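Progress report to the Inham Sports Fund
Reporting period: second half of the grant, to the end of May
Project: Pace of play and handicap records, Valtau Municipal Golf Course
Prepared by: Krystyna Głowacki, project lead
Reviewed by: Edmund Górecki, head greenkeeper

## 1. Status against the work plan

The grant has two parts. Part A covers pace of play on the 18-hole course. Part B covers the move of handicap and competition records from paper and spreadsheets to the Grarix system. Part A is on schedule. Part B is behind schedule on one item, the import of older cards, which is dealt with in section 4. There has been no change to the scope agreed at the start of the grant.

| Work item | Planned | Current state |
|---|---|---|
| A1 Tee interval change | First half | Complete |
| A2 Timing points | First half | Complete |
| A3 Rough and hole location changes | Second half | Complete, under review |
| A4 Marshal schedule | Second half | In use |
| B1 Grarix setup and staff access | First half | Complete |
| B2 Import of current member records | Second half | Complete |
| B3 Import of older cards | Second half | Behind |
| B4 Competition rules templates | Second half | In draft |

Items A1, A2 and B1 were described in the previous report and are repeated only where later work depends on them.

## 2. Part A: pace of play

### 2.1 Data

The analysis uses 407 timed rounds. A round is included only if the group has a time at the first tee, at the turn and at the eighteenth green. Groups that stopped for weather, walked in early or skipped a hole were removed before the analysis. Club competitions and casual play are kept in separate sheets, as competition groups search for lost balls more often and putt everything out.

Times at the turn were taken from the starter's window and are entered by hand. The clock at the window was checked against the clock in the pro shop at the start of each shift. Where the two did not agree, the pro shop clock was used and the entry was marked.

Group size is recorded at the first tee. If a single joined a group partway through the round, the group is filed under its starting size. This makes the figures for twosomes slightly slower than they should be. We have left it this way so that the second-half data can be compared with the first.

### 2.2 Location of delays

Delays are concentrated at two points, the tee of the par-3 sixth and the landing area of the par-5 fourteenth. On the sixth, the wait is a normal result of a long par 3 following a short par 4: groups complete the fifth quickly and arrive before the green ahead is clear. The wider tee interval reduced the queue in the morning. It had little effect after midday, when the field is already spread unevenly.

On the fourteenth, the cause was the rough on the right side from the fairway bunker to the ditch. Most lost-ball searches noted by the marshals were in this strip. Edmund Górecki lowered the cut there at the start of the period and moved the tree-line stakes so that the penalty area edge is easier to see from the tee. Marshals' notes since then show fewer full-length searches. The timing data point the same way, but the comparison is not yet like for like, since grass growth and daylight also changed over the same weeks.

### 2.3 Hole locations

The greens staff now work from a hole location sheet with a fixed rotation of 6 zones. Front and back locations are balanced across the two nines. On the sixth, the back-left zone has been taken out of use on busy mornings. Players who miss that green on the left have a downhill chip, and groups were regularly taking an extra stroke or more each.

The sheet is posted at the starter's window and by the practice green. Some members asked that it also be handed out with the scorecard. We have not done this, for reasons of printing cost, but the zone number is now written on the board by the first tee.

### 2.4 Marshals

The marshal schedule covers the morning field and the first part of the afternoon. One marshal is placed between the fourth green and the sixth tee and the other is free to move on the back nine. Marshals record the group, the hole and the reason for any contact. They don't issue penalties. Under the local pace policy, only the competition office may do so, and only in stroke play.

The note form was changed once in the period. The original had a free text box for the reason, and the entries could not be sorted. The revised form has a short list of codes (ball search, gap ahead, slow on green, equipment, other) with a line for remarks. Earlier notes were recoded by hand where the reason was clear. The rest are held as "other".

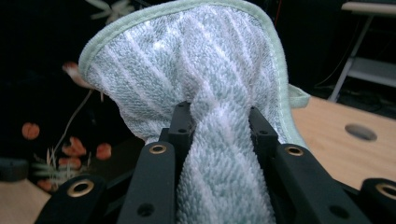 **Category: Course Operations**

### 2.5 Effect on staffing and equipment

The work in Part A used no additional greens hours in the period. The lower cut on the fourteenth is done on the same pass as the surrounds. The rotation sheet added a small amount of time to the morning setup during the first weeks, and the setup crew report that it no longer does.

One of the two marshal carts was out of service for part of May with a failed charger. During that time the back nine marshal worked on foot between the thirteenth and fifteenth holes only. Notes from those days are kept in the data with a flag, and have been left out of the contact totals. The charger was replaced from the course's own budget and isn't charged to the grant.

Ball washers and tee boards on the front nine were serviced as normal. The board on the third tee has an old yardage for the forward markers. A corrected plate is on order from Stępień.

## 3. Local Rules affecting pace

The competition office reviewed the Local Rules in force for club events. Two points are relevant to the grant.

The first is the drop zone on the sixth. It was on the far side of the cart path, and players who put a ball into the pond were walking forward, back to the bag and forward again. The drop zone has been re-marked on the near side, on level ground and no nearer the hole. The card has been updated.

The second is the use of the alternative to stroke and distance for a lost ball or a ball out of bounds. It is now in effect for casual play and for the weekly nine-hole event. It's not in effect for the club championship or for any event with a qualifying element. Starters have been asked to state which rule applies before the first group goes out. There was one disputed score in the period from a player who used the option in an event where it was not in effect. The committee on the day applied the Rules and the score was corrected before the result was posted.

## 4. Part B: handicap and competition records

### 4.1 Current records

All current member records are now in Grarix. Each record was compared with the last printed list before the member was given access. Most differences were in the order of scores posted on the same date. A smaller group came from nine-hole scores that had been held for pairing and never paired. These were referred to the handicap office and settled one at a time.

Members can post from a phone or from the terminal in the entry hall. Paper cards are still accepted at the counter and are entered by staff at the close of play. We expect to keep the paper route for the rest of the season.

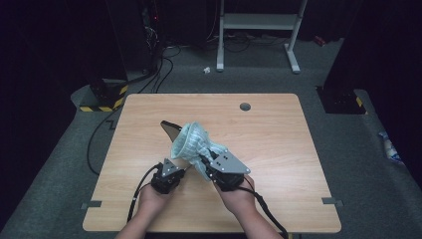

*On the table.*

### 4.2 Older cards

The import of older cards is 4 weeks behind plan. The cards from the earlier seasons were filed by event, with no member number on the card. Surnames alone do not identify the player where several members of one family took part. Staff are matching these against the entry sheets, which are complete for the main events and patchy for the midweek ones.

We propose to limit the import to cards that can be matched to an entry sheet. Unmatched cards would be scanned and stored but not attached to any record. This has no effect on any current Handicap Index. It would affect only the historical course record pages and the past winners list. The fund's agreement to this change is requested in section 6.

### 4.3 Competition templates

Templates for stroke play, Stableford and four-ball are in draft. The four-ball template assigned strokes from the full Course Handicap and did not apply the allowance set in the terms of the competition. The fault was found in a test with made-up entries, and no live event was affected. The supplier has sent a corrected version, which is being tested now. Match play brackets will remain on paper this season.

## 5. Risks

- **Timing data.** Turn times depend on one person at the window. If the starter is called away, entries are missed and the round drops out of the analysis. A second person in the pro shop has been shown the procedure.
- **Seasonal effects.** The change in rough on the fourteenth can't be separated from growth conditions with the data now held. A repeat of the same weeks next season would be needed.
- **Record import.** If the proposal in 4.2 is not accepted, item B3 will not be finished within the grant.
- **Member use of the terminal.** Posting from the terminal falls off after evening events, when the hall is busy. Cards left at the counter cover most of the gap.

## 6. Decisions requested

1. Agreement to limit item B3 to cards matched to an entry sheet.
2. Agreement to move the unspent printing allowance from Part B to Part A, for replacement of the tee boards on the back nine.

No additional funds are requested.

## 7. Next steps

The four-ball template will be tested again and then used for one midweek event before wider release. The hole location rotation continues without change. Marshals' notes will be coded at the end of each week and the coded sheet sent to Edmund Górecki, who will decide on the height of cut on the fourteenth for the rest of the season. The timing sheets, the revised marshal form and the list of unmatched cards are available from the project lead on request.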